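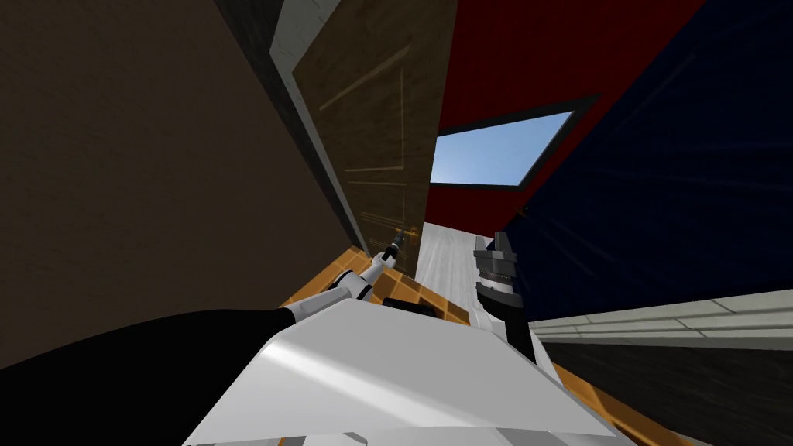

21st February

Back on the door task all day. Kullero had finished its overnight batch when I got in and the log was clean, no crashed workers this time, so I could go straight to the results. The new policy did better than I thought on the kitchen rooms and worse than I thought on this one, the room with the red wall and the orange tiles. I want to write down why while I still have it in my head.

The method has two parts. The base is told where the handle is and drives to a standing point, then the arm policy takes over from the wrist view. We score the two parts together, and I now think that was a mistake. If the base stops at a poor angle the arm starts from a pose it hardly saw in training, and the failure gets written down against the arm. I went through the failures by hand this morning and most of the ones I looked at had gone wrong before the arm did anything.

So I split them. Birico now saves the simulator state at the handover, and I can restart the arm from there as often as I like. I ran 100 restarts from one good handover and 100 from one bad one. The good one came out well above the bad one, with the same weights and the same door. It is only two starting points, so I won't put it in a table, but it is enough to plan on.

Had lunch at the desk. The heating was off again on our side of the corridor. Ramalho's people sent back comments on the draft and they want the episode count in the abstract, which is fair. It is 3549 after removing the duplicates. I had left the old number in two places and have corrected both.

In the afternoon I went back to the grasp itself.
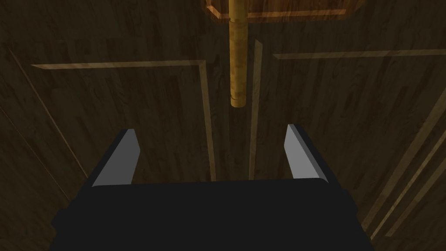 The wrist view is the only thing the arm policy gets once it is close, and in this room it is dim. Dark wood on dark wood, with the thin light strips doing most of the work. I have a suspicion that the policy uses the strips to line itself up and pays less attention to the rod than we assumed. To test it I made a copy of the room with the strips painted the same brown as the panels and queued 1000 episodes on Kullero against the same number with the strips left in. If the two come out level I am wrong and can drop it.

I also raised the light level in a third copy, but I haven't queued that one. Changing two things at once is how we lost most of June.

One small annoyance. The Stondutach export still writes the gripper opening in different units from everything else, and I spent the best part of an hour thinking the fingers were failing to close. They were fine. I have put a check in the loader so it stops with an error if the values are out of range.

To do tomorrow: read the strips result, pick 8 more handover states (four good, four bad), and rewrite the evaluation section so the base and the arm are reported separately. I should also ask whether we can keep the saved states with the release — they are small and somebody will want them.

Left the queue running and went home at six.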